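Kestorano support forum > Recipe scaling > Ticket 174
Opened by Maarja Mets
Status: open, waiting on reply

Hi again! Myrto asked me to put everything in one place so she doesn't have to dig through my emails, so this is the whole saga so far.

The short version: when I scale a recipe up in Kestorano, the liquids come out wrong. My honey cake batter is written for 2 pans. I scale it to 27 for the October fair and the flour, sugar and eggs are all perfect, but the milk is way too low. If I scale it back down, the milk doesn't go back to 300 ml either, it lands on some weird number with a long tail of decimals. So something is getting saved that shouldn't be.

What I've tried:

Logged out and back in. Same thing.

Deleted the milk line and typed it in fresh. Worked once (I got very excited), then broke again the next time I opened the recipe.

Switched the whole recipe to cups. Now the milk is fine and the honey is wrong!! Switched back to metric and the honey stayed wrong.

Tried it on my old laptop and on my phone. Both wrong, but they do agree with each other, so I guess it's on your end and has nothing to do with my browser.
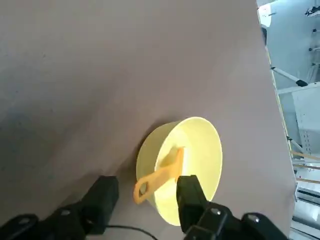
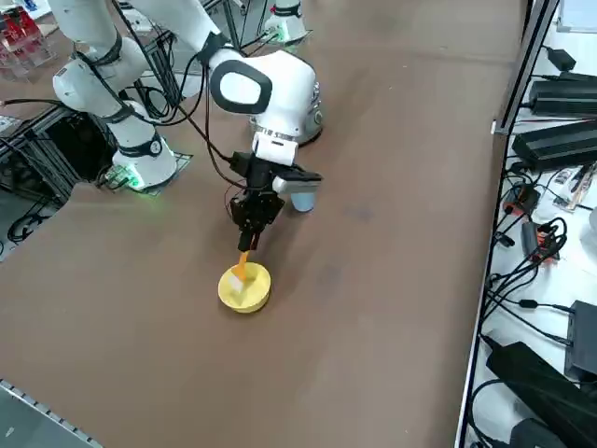
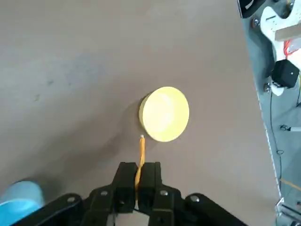
Back to the units, though. Fotis Karamanlidis wrote in the other thread that his soups do the same thing, and that it started when he turned on "round to nearest useful amount." I have that on too. I turned it off this morning and made a brand new test recipe with just three lines, flour, milk and honey, and scaled it up and down a bunch of times. No drift at all. For the test I named the recipe "Yellow Bowl" after the pale yellow one with the orange spatula-like utensil in it, so if you're poking around in my account that's the one to open. Please don't touch the real honey cake, I have my notes in there and no backup!

Update: turned rounding back on in Yellow Bowl. The milk drifted on the second scaling. Flour didn't budge. So it's rounding plus liquids, and weights are okay.

Reply from Myrto Raptis, support:
Thanks Maarja, that helps a lot. I can see it in your test recipe. Could you leave rounding off for now and tell me if the honey cake was imported or typed in by hand?

Maarja Mets:
Imported! It came over from Vomeck when I switched, along with everything else I had. Yellow Bowl was typed by hand though and it still does it, so I don't know if that matters. Rounding is off now. I fixed the milk and honey by hand and they've held through four scalings. I'd love to have rounding back at some point, the shopping list is pretty ugly without it. Also, is there a way to export just the notes?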